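**Domthorpe robotics club takes its two-armed robot into simulation**

7/11/19

OKBY - The robotics club at Domthorpe High School has spent the fall semester programming a robot that exists only on its computers.

The project, called Toltevon, is a simulated two-armed robot in a simulated room. Club members write the code that moves the arms and the grippers, then run it and see how far it gets. They meet twice a week after school in the computer lab and have logged 393 runs since the start of the school year.

"We had kids who wanted to work on arms, and we had a budget that would buy one motor," said Berhanu Abera, who teaches physics and advises the club. "This way everybody gets a turn."

The club is preparing for the Lindqvist Student Challenge, a regional contest held entirely in simulation. Teams submit their code in April, and the judges run every entry in the same set of rooms. The team that wins gets $1000 for its school. Domthorpe has not entered before.

Students have split the work. One group handles arm motion and the other works on the grippers. Both groups check the camera views from their test room after each session, and the views get posted to the club's page along with the code. 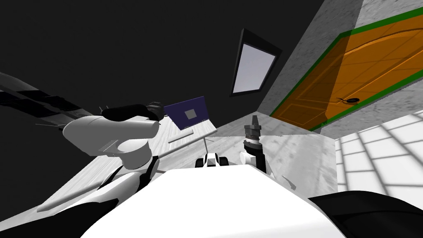
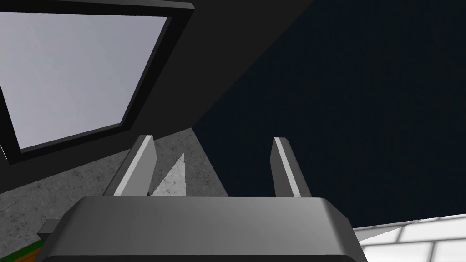
Simulated views from the Toltevon project. First, the robot's two arms in the test room, with the orange door in the far wall; second, a closer look at a gripper and its two fingers.

Tudur Lewis, a junior who leads the gripper group, said most of the fall has gone into getting the arms to move without hitting each other or the furniture. The early code moved one arm at a time. The current version moves both together, and that brought back a few problems the group thought it had fixed.

"You change one number for the elbow and the hand ends up somewhere you didn't want it," Lewis said. "Then you go back and look at the views and figure out which number it was."

The contest rules allow teams of up to five. The club has more members than that, so Abera plans to enter 2 teams and let them share the basic arm code. Each team will write its own plan for the contest tasks, which have not been announced.

Students can join through the end of the semester. No programming experience is needed, though new members are asked to finish a short set of practice problems before they get a login. Forms are in the main office and outside Abera's classroom - parents need to sign the second page.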